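Student Projects | Product Design | Coursework

Sorting Small Parts by Color: Bowl and Tabletop Trials
Eleni Vlachou and Pichit Kongkaew

The project compared two ways of keeping small colored pieces in order on a shared work surface. In the first, pieces were laid directly on the table. In the second, they were placed in a bowl. We logged 1,626 placements in July, of which 1,075 used the bowl. 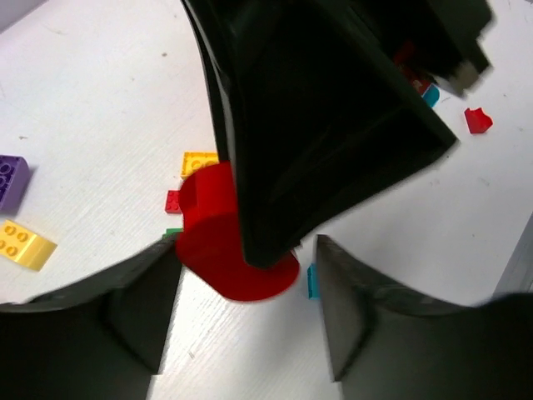

Color contrast was the main variable in the tabletop trials. Pieces had to be identified from above, at a tilt, with part of the surface blocked from view. Bright red reads clearly against the white top even when one side of the piece is covered, while a teal-blue piece with only its rounded end exposed is easier to overlook. Shade also matters — a red piece in shadow looks much deeper than the same color in open light. We therefore graded each color twice, once in the open and once under cover.

The bowl trials used the same surface. Bowl position was fixed for each run and changed between runs. We kept to 3 positions, named Felen, Taria and Lulitz in the log.

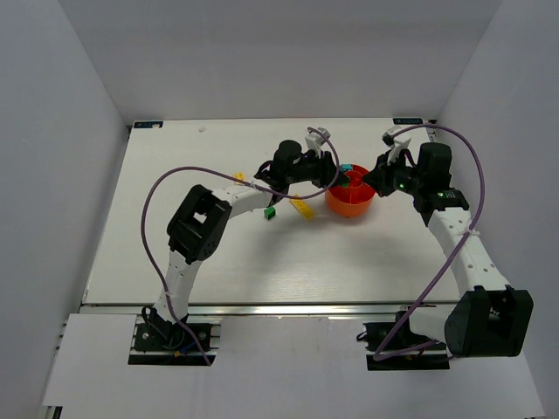 Figure 2. Orange bowl on the white work table, center-right position.

Misplaced pieces were recorded by color and position. There were 19 in total, more of them on the open tabletop than in the bowl. Lighting was not varied. A repeat with a darker table surface is planned.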